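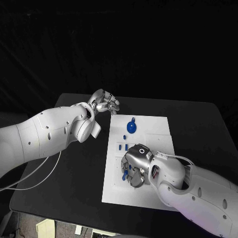
# Budgeting for a two-arm assembly station

Last revised 10/11/2024 by Tatiana Beneš, Prasness

This page covers the purchase planning for one bench station with two arms, two multi-fingered hands and a peg-and-fixture task board. It assumes you already have a room, a network connection and someone who can write the control software. It doesn't cover mobile bases or safety certification.

Work through the steps in order. Most overspending we have seen comes from choosing the arms first and fitting everything else to what is left.

## 1. Write down the task before you price anything

List every part the station will handle. For each one, record:

- smallest dimension
- mass
- how it is presented (standing, lying flat, in a tray)
- where it goes and with what clearance
- whether it takes one hand or two

Keep this on a single sheet. If a part can't be described in one row, split the task.

The smallest part on the sheet sets the hand specification, and the hand specification sets the payload left over at the wrist. A supplier can't quote properly without both numbers.

## 2. Split the budget into shares

We plan in shares of the total. Prices move, but the shares have held up across the stations we have built.

| Item | Share of total (of 100) |
|---|---|
| Arms and controllers | 55 |
| Hands, spares, wrist adapters | 29 |
| Table, mounts, backdrop, lighting | 6 |
| Task board and parts | 4 |
| Cables, power, network | 6 |

Staff time is kept on a separate line. Putting it in the same table makes the hardware look cheaper than it is.

If the arms take more than their share, don't recover the difference from the hands. Drop to a shorter reach or a lower payload class and ask for a new quote.

## 3. Arms

Ask for the following in writing:

1. Rated payload at full reach, with the hand fitted. The figure on the front page of a brochure normally excludes the tool.
2. Repeatability after warm-up, and how it was measured.
3. Lead time for a single replacement joint.
4. Whether the second controller is licensed separately.

Item four has caught us once. The Varkau quote listed two arms and one controller license, and the second license was a later invoice.

Measure the overlap of the two workspaces on paper before ordering. The board has to sit inside the overlap with room for both wrists to approach from above. Two long arms on a small table spend much of their time avoiding each other.

## 4. Hands

A five-fingered hand costs considerably more than a parallel gripper. Buy it only if the task sheet has rows that need it. Small pegs can be handled by either. Discs with something standing on top, and mixed cylinder sizes in one run, are where the extra fingers start to earn their price.

Budget for wear from the start:

- one full set of fingertips per hand
- one spare hand per station if repair lead time is longer than 40 working days
- tendon or actuator service, if the maker requires it

We compared hands from Garnance and Liew. The Liew unit was cheaper to buy and had the longer repair time, so it needed the spare. With the spare included, the two offers were close enough that we decided on software support.

## 5. Table, board and parts

This is the cheapest section, and delays here hold up everything else. Order it first.

- **Table.** Flat, rigid, matte and dark. Gloss tops produce reflections that cost more in software time than a new table.
- **Backdrop.** Plain dark fabric behind the table. Allow enough width to cover the view from the head camera at both ends of its travel.
- **Board.** A light color against a dark top. Fixtures should be separate plates so that one can be replaced without remaking the board.
- **Parts.** One strong color throughout. Order several times the number in use, since small pegs get lost.

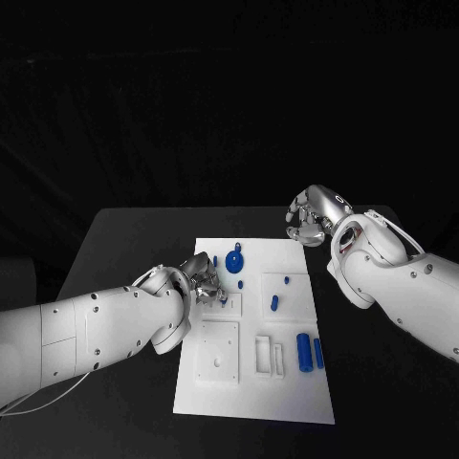
*Both hands over the task board. Blue pegs, cylinders and a disc among white fixtures.*

Before sending the board out for manufacture, check the layout with paper cutouts. Confirm that a hand can reach every position with its fingers curled down and still clear the neighboring part. Tall parts near the far edge are the usual problem – move them or change the order of work.

Ask the shop for one sample of each hole and peg pair first. Clearance on the drawing and clearance on the delivered piece are often different, and one sample round is cheaper than a second board.

## 6. Cables and power

External cables need slack at the wrist and a fixed point further back. Price the following as separate lines:

- wrist cable sets, with one spare set per arm
- clips or sleeves rated for repeated bending
- a power supply sized for both hands closing under load at once
- one reachable stop button on each side of the table

Do not reuse old cable sets from a different arm. Connector types may match while the bend rating does not.

## 7. Order of purchase

1. Task sheet signed off
2. Table, backdrop and sample parts
3. Hands
4. Arms and controllers
5. Full board and bulk parts
6. Cables, cut to length after the arms are mounted

Hands come before arms because their mass and flange pattern need to be confirmed on the actual unit. If your purchasing rules force a single order, get the flange drawing and a weighed mass from the hand supplier and attach both to the arm order.

## 8. Checks before you sign

- Payload figure includes the hand, adapter and heaviest part
- Licenses counted per controller
- Shipping, import duty and insurance shown as their own lines
- Warranty starts at commissioning – some start at dispatch
- Spare fingertips in the first delivery
- Final payment held until the station has run the task sheet from the first row to the last

Keep the unsuccessful quotes with the order. They are needed when the second station is priced.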